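Filed under: Floors, Work Space

Gray carpet, wood look, one winter in

The flooring in the front office at Nolardale has now been down since October, long enough to write up.

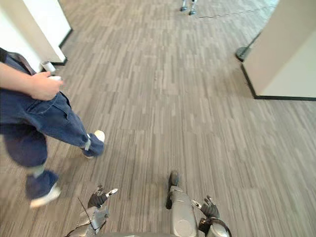
The pattern is short, staggered streaks in lighter and darker grays with some taupe mixed in. From standing height it passes for planking. It is carpet. I mention this first, as two visitors have asked me which oil we use on it.

We considered four products. Two were vinyl and went out early on noise: the room has a hard ceiling, and people walk through it all day on the phone. The third was a plain charcoal loop, which I liked and Kurniawati Teoh did not. She had lived with one at Endari and said every crumb showed by noon. The streaked one was the fourth sample, and it had been under the others in the box.

Installation took Algirdas Krūmiņa two days. The old adhesive came up with a scraper and a good deal of patience, and the low spot near the door took one bag of leveling compound. He ran the streaks the long way down the room. I had drawn it crossways. His way was better, and there were fewer cuts at the wall.

Total area came to 361 square feet. I ordered 8 percent over and used most of it, mainly at the column and the two closet returns. The remainder is rolled up behind the filing cabinets, labeled.

Observations so far:

Dirt. The mixed grays hide dry dust and lint very well. They hide it well enough that we vacuumed too seldom in the first month, and the canister told on us. We now go over it every other evening.

Stains. One coffee, one ink. The coffee came out with cold water and a white towel. The ink is still there if you know which streak to look at.

Wear. No visible lane yet between the door and the printer. The pile does feel flatter there underfoot. Marlina Teoh says she can't tell the difference, but she wears thicker soles.

Chairs. Casters roll with slightly more effort than on the old tile. I changed mine to a larger wheel and the problem went away – the others have not bothered.

Cost was $50 more than the charcoal loop for the whole room, before adhesive. I would pay it again.

Still to do: the transition strip at the hallway, where the new surface sits a little proud of the old one. Algirdas has a tapered profile on order from Trelton.

2018-05-05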